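The street did not need an app

In September the residents' group on Tetteh Road closed its Vollis account and went back to a notice board. I was in favour, and I have been asked often enough why that I'm setting it down.

Most people on our street met for the first time during lockdown. We swapped flour, collected prescriptions and stood at our gates in the evening. The arrangement ran on a sheet of paper with phone numbers on it. It was clumsy and some of the numbers were wrong, but if you needed a lift to the hospital you rang down the list until someone said yes.

Then the council in Dranness paid for every street to join Vollis. Offers of help went into categories, and each household had a score for how much it gave and how much it took. By the end of the first year our ward had logged 1,696 exchanges, and that figure was printed on a banner outside the library.

I don't doubt the number. I do doubt what it was counting. A borrowed ladder was one exchange. Sitting up all night with a neighbour whose husband had just died was also one exchange, if anybody thought to enter it. On my side of the road there are 11 houses, and in four of them people stopped asking for anything because they disliked seeing their score go down. Those were the older households, the ones the scheme was meant for.

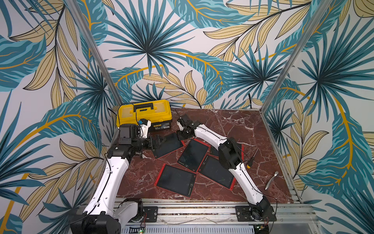
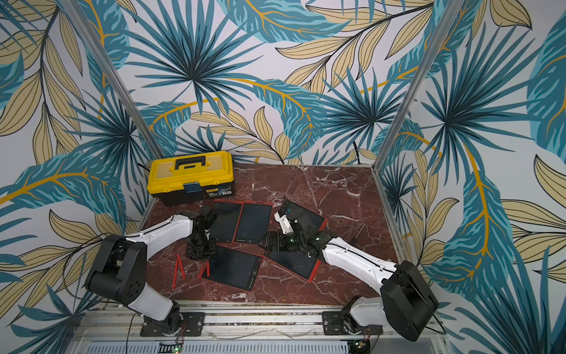
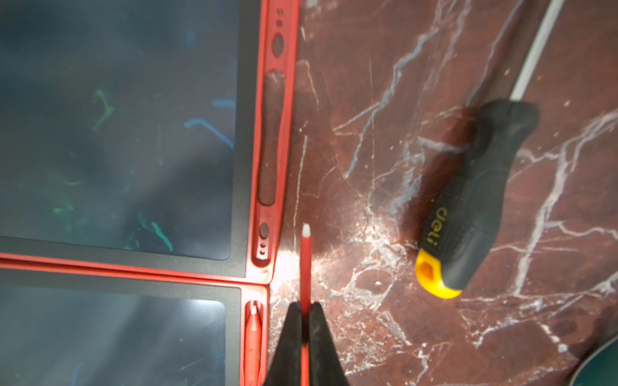
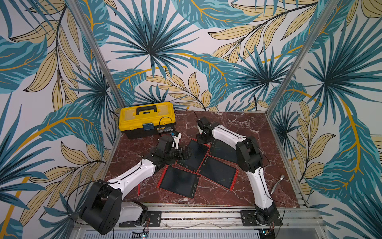
What the score did to us

People are used to owing each other things. My mother owed the woman next door for years and the debt was never settled, and neither of them wanted it to be. It gave them a reason to knock. Once a debt is shown on a screen most of us want to clear it, and when it is cleared there is no call to go round.

Supporters of the scheme say it brought in younger people who would never have rung a stranger. That is fair. Six of the regular helpers on our street came through Vollis, and I would be sorry to lose any of them. But they stayed after the account was closed, which suggests to me that they liked the company more than the points.

The council is now looking at a replacement called Julla, which has no scores but does send reminders. I would rather the money went on the hall. It has a kitchen, a bad roof and a room that seats the whole street, and it is locked most evenings for want of heating. A warm room where people can sit down together would do more for loneliness here than another set of passwords.

The notice board is by the postbox. At present it has a request for jam jars, a lost cat and an offer to cut hedges. I can't tell you who has given more than they have taken, and I have no wish to find out.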